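Home workshop tips
Notes from the Bravent open day (and what I changed in my own shop after)

Quick one this month, I'm behind on everything. Went to the September open day at Bravent, the outfit that sets up robot arms for small shops. Figured I'd look at arms and eat free cookies. Came home with two pages of notes on benches, dust and where to put things down. Writing them up before I lose the paper.

The demo was on a big screen, simulated. Arm, tables, furniture, all of it made in the computer. Nuwan Barua ran it and took questions the whole way through, which I liked. He'd stop wherever you asked. Doors at 10, demo ran till lunch.

Tip one. Give the tool its own stand.
The arm sits on its own dark base right beside the wooden table, the work sits on the wood. Nuwan's rule: what shakes and what gets worked on should not share a top. I've had my grinder bolted to the same bench I do glue-ups on for years. Dumb. Moved it to an old end cabinet that weekend. No more clamps walking across the bench. 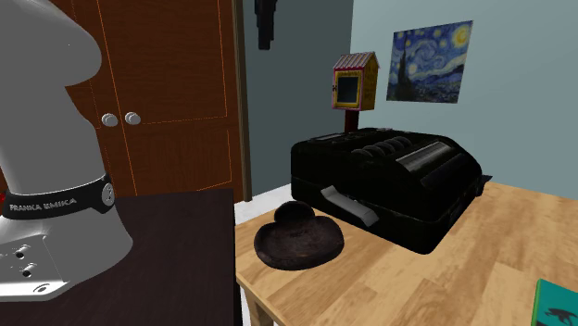
Tip two. Heavy stuff, think before you set it down.
I asked what happens if you put something big and heavy in the middle of the work area. Answer: everything after that has to go around it. Same at home. My mitre box lived dead center on the bench because thats where it landed. It now lives at the back corner, and I can lay a cabinet door flat without shuffling things for ten minutes.

Same for kitchens. Stand mixer, bread box, that kind of thing. Pick the corner first, then lift. Bend your knees. Slide it on a folded towel if the counter scratches.

Tip three. Small things near the edge get knocked off.
Sounds obvious. Went home and found a tape measure, two pencils and a good chisel all within an inch of the front edge. Now there's a strip of blue tape a hand's width in, nothing sits outside it. Chisels go in the rack, edge covered. My wife did the same by the stove and says it helps.

Tip four. Leave a way in.
This was the best part of the talk. A jaw needs space on both sides of the thing before it can close on it. So do fingers. Jars packed tight on a shelf, you drag out three to get one. I took every fourth jar out of the screw shelf and it's so much faster. Extra jars went in a box under the stairs, labeled. Mostly labeled.

For spice racks, leave one empty slot per row. Push sideways, grab, done.

Tip five. Come straight down.
Somebody asked why you'd bring a hand in from above when you could just reach across. Nuwan said reaching across is how you hit whatever's in front. I tried it at my bench putting parts away. Lift up, over, down. Feels slow for a day and then it doesn't. Haven't tipped the glue pot since, touch wood.
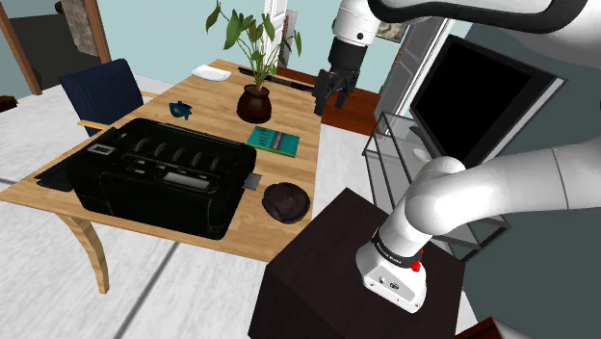 Tip six. Stop and look before the last inch.
Ademir Paiva (he does the installs, came in late with the cookies) told us he has new people pause before every setup move. Hand over the spot, stop, look, then go. I use it at the drill press now. Bit over the mark, stop, look at the clamp, look at my sleeve, then pull. Costs nothing.

Good for hot pans too. Know where the pan is going before you pick it up. Trivet out first.

Tip seven. Walk it through with the power off.
They plan the whole job on screen before they run a real one. I can't do that but I can do a dry run. Saw unplugged, push the board past the blade all the way, see what the far end hits. First try mine hit the door frame. Turned the saw a quarter turn and now I get a full 7 feet of clear run.

Dry fit before glue as well, clamps and all. You've heard it a hundred times. Do it anyway.

Odds and ends from the Q&A
- Wipe the bench with a damp rag before you sweep the floor. Dust falls, so top first.
- Label both ends of a cord. Masking tape folded over, marker.
- Felt pads on chair legs, check them twice a year. Mine were down to the glue.
- Dark bench tops hide dark screws. Use a light tray. A baking sheet lined with white paper is fine.
- Keep a book or a phone off the bench if there's oil out. Learned that one the sticky way.

Somebody asked about price and I didn't catch the whole answer, there was a drill going next door. Call them if you want real numbers, I'm not buying an arm for a one car garage.

Parking was bad, go early. They're planning another one in spring, same building, unit 176, round the back past the loading dock. Sign says Mulder on the front, ignore it, that's the old tenant.

Next month: sticky drawers, and a reader question on getting candle wax out of a butcher block that I keep forgeting to answer. Sorry. It's on the list.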